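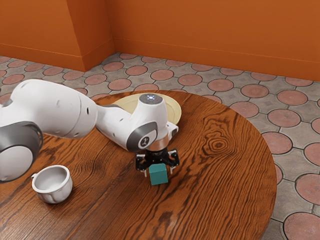
How many times do you have to show a robot the same job before it gets the idea?

Fewer than you'd fear, and more than you'd like. Chiharu Nagano's working answer is 50 good goes for a simple pick-up, and she is strict about the word good.

Nagano runs the demonstration room at Ternurska, a small outfit in Irnport that teaches robot arms to handle things by having people steer them through it first. The arms she steers mostly live inside a computer. She sits at a desk with a hand controller, moves her wrist, and a simulated arm moves its own. "My mother thinks I play games for a living," she says. "I've stopped arguing. I've got the chair for it."

The job when I visit is a teal cube on a table. Reach over, lower the fingers either side, close, lift, put it somewhere else. A toddler would have finished and eaten it by now. Nagano takes her time over the last bit, where the fingers come down, and says that is where new people go wrong.

"They hurry. They've picked up ten thousand mugs in their lives and they think, well, I know how this goes. But you don't know how you do it, do you? You've never had to look. So they swoop in, clip the top, shuffle it along a bit and grab it on the second go. And they're pleased, because they've got it. Then the robot learns to swoop, clip and shuffle."

She has seen this happen with a whole batch. One trainee had a habit of pausing over the cube for a moment, as if saying grace. The trained arm did the same, every time, with great dignity. They kept it for a week before binning the lot.

Roswitha Danzer, who came to the company from Kettler and whose side of things is what happens to the recordings afterwards, is less sentimental. Out of 510 goes recorded in February she threw away 40. "Chiharu wanted me to throw away more," she says. "I wanted to go home."

What gets a recording thrown out? Dithering, mostly, and changes of mind. Danzer will forgive a slow hand but not an undecided one. A person who starts towards the cube from the left, thinks better of it and comes round from the right has taught the arm two lessons and finished neither. She also wants the cube moved between goes, and the light changed, and the arm started from an awkward place now and then. Left to themselves people set everything up neatly, and the arm learns to be brilliant at one spot on the table.
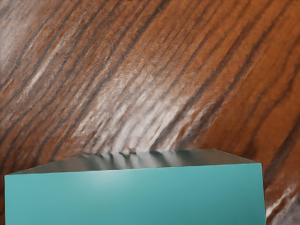 "The other thing is what you're looking at while you do it," says Nagano. "You can steer by a nice wide view, and it's lovely, you see everything. But if the arm only gets a close view to work from, you've been using things it will never have. You know where the table ends. It doesn't. So I make people do a morning on the close view alone, and they hate me, and by lunch they're much better."

I am given a turn. I do badly. The controller is lighter than I expected and every small twitch arrives on the screen as a large decision. On my third go I get hold of the cube and feel a ridiculous surge of pride. Danzer, who has been watching over my shoulder, marks it as unusable.

There is talk of doing this with a real arm at the Drornulton site, where you can take hold of the thing itself and push it through the motions. Nagano has tried that too and is in two minds. "You feel the weight, which is nice. But you're standing there with your arms round it, getting in its way, and your shoulders know all about it on Tuesday. With the controller I can do a full day." A full day, she adds, is duller than it sounds — and she is aware of how it sounds.

I ask whether she would rather write the movements down as instructions and be done with it. Danzer laughs before Nagano can answer.

"We did that for a year," says Nagano. "It worked beautifully until someone moved the cube."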